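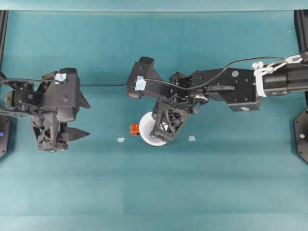
I joined the robotics club in my second year because Neelam Ahuja told me they needed people who could stay late. I could stay late. I didn't know anything about arms, and my only experience with code was two semesters of Python and a broken website. This post covers what our group did this term. A few people from the freshman intake asked me to write it down, and I would sooner do it once than answer the same messages all month.

There were four of us: Neelam, Girish Lodhi, Pushpa Semwal and me. The project was called Dallell, after a street Girish used to live on. The goal was to get two arms to do small desk jobs by learning from people doing them through the controls. You drive the arms by hand, you record everything, and then you train a policy on the recordings and see what it does without you.

The task we settled on was tape. One arm holds the roll, the other pulls a piece free and puts it down. Pushpa picked it. I argued for stacking cups, which every club does, and I lost the vote three to one. I still think cups would have given us a better demo, but tape taught us more.

We started in March with the printed parts. The lattice fingers took most of the first two weeks. Our first set was solid, and they were too stiff to close on a roll without tipping it over. The open struts bend a little, so the grip settles around whatever is in it. We went through a lot of filament getting the thickness right. If you are going to print your own, print one finger, test it, and only then print the others. We printed full sets every time and threw out full sets every time.

Cable routing was the next problem, and I did most of that work. A cable that looks fine when the arms are parked can go tight as soon as one wrist turns over. I used zip ties close to the joints and a metal clip where I wanted the cable to hang free. It isn't pretty. Girish redid part of it with proper sleeves and then had to cut them off to get at a screw, so we went back to zip ties.

The tabletop covering is teal. We had a white one before that, and the white tape roll was hard to pick out in the recordings, even for us. Changing the surface took ten minutes and helped more than a week of me adjusting settings. It did mean that everything we recorded on the white surface had to be left out of the training set, which Neelam was not happy about, as most of those runs were hers.

By the end we had 1,446 recorded attempts. We kept 296 of them. That sounds bad, and I thought so too when I first saw the number. A lot of the early ones were me learning to drive. I would close the gripper too soon and push the roll away, then chase it across the table. Pushpa went through all the recordings and sorted them by hand. Her rule was that if you wouldn't want the arm to copy it, it goes. She threw out some of her own that I would have kept.

Driving is tiring. After nine good attempts in a row I would start making silly mistakes, and the only fix was to hand over the controls and go get some food. We ended up swapping every half hour. Each of us has a style, too. Girish comes in fast and stops short. I come in slow and from the side. The trained policy picked up a mix of the two, and at first it would come in fast, stop, and then drift sideways for no reason any of us could see. Training on fewer drivers fixed some of that.

As for results: it can hold the roll most of the time. Getting a piece off the roll is still unreliable. Putting the piece down is the worst part, as tape would much prefer to stay on the finger. We tried paper squares for a while to practice the placing step separately, and that went well enough that I would start there if I did it again.

Jyoti Thakur is taking over the second bench next term and wants to try folding cloth. I have told her to sort out the lighting first. The late afternoon sun comes in on that side and ruins about an hour of recording every day unless you pull the blinds, and the blinds are broken.

The finger files and my notes on the wiring are in the club folder under Dallell. The notes stop halfway through the left wrist – I will finish them over the break. If you want to come and drive, the room is open from 5 p.m. and there is usually somebody in. Bring your own snacks, and please put the small hex keys back in the tin.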